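The Coat Folder

By the time the radiators in the Cestulton workshop started to knock, I had been under the bench for an hour looking for an M3 screw. I found two. Neither was mine, but both fit, and I was so happy I bumped my head getting up.

I should say that I had only joined in December, and only because I wanted to use the good drill press. Then I saw the two arms bolted to their black plate, fingers pointed at the floor like a pair of herons, and that was it for the birdhouse I had been planning!

We called the left one Zilus and the right one Doltar. They were the same arm, really, ordered from the same page, but anyone who had spent an evening with them knew better. Zilus was careful. Zilus would hang over a sleeve for so long you wanted to reach in and help. Doltar went straight for things, and once carried a dish towel all the way up over its own elbow and held it there, quite pleased.

Towels we had beaten. Pillowcases too, mostly. The notebook on the shelf had 83 folds marked good, in four kinds of handwriting, and each check mark had been cheered by whoever happened to be in the room. The program that ran it all was named Samir, and it had its own page at the back for sulking.

A jacket was a different animal. A jacket has a hood, and a hood will not lie down. It has a lining that slides and a drawstring that gets into everything. I loved it. I had gone home on Thursday and folded my own raincoat on the kitchen table again and again, with two fingers of each hand, trying to feel what the arms would have to feel. (It is so much harder than you think. Try it with oven mitts.)

"Sleeve first," I told the room, and started Samir.

The motors took up their little hum. I forgot about my tea. The arms came down over the cream jacket from both sides, and I leaned in so close to the wall that my breath made a spot on it. From there I could look at the real thing, and then turn my head and look at the wrist view on the monitor, where a fold in the cloth was as big as a hill.

Two arms over one jacket, and then the hills:

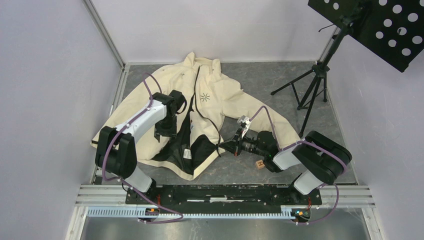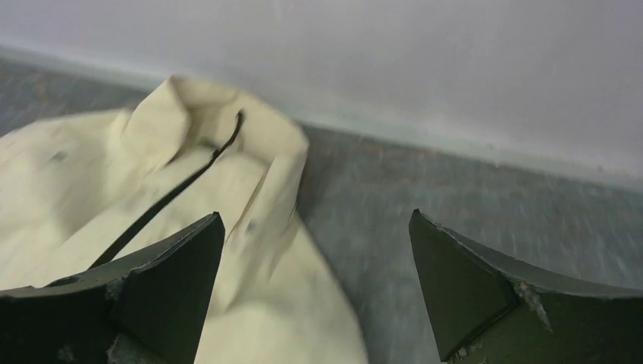
Attempt 133

I wrote the number at the top of a clean page before anything had happened, which is bad luck according to the notebook.

Doltar closed on the cloth and lifted. The sleeve came up, swung a little, and went across the front as gently as if somebody were asleep in it. Zilus waited. Then Zilus waited some more, and I said some things to Zilus that I won't put down here.

"Go on," I whispered. "Go on, go on."

It went. The second sleeve crossed over the first one, a bit crooked, with the cuff turned back. The hood was still standing straight up in the air, and I was already running down the hall to find someone to show.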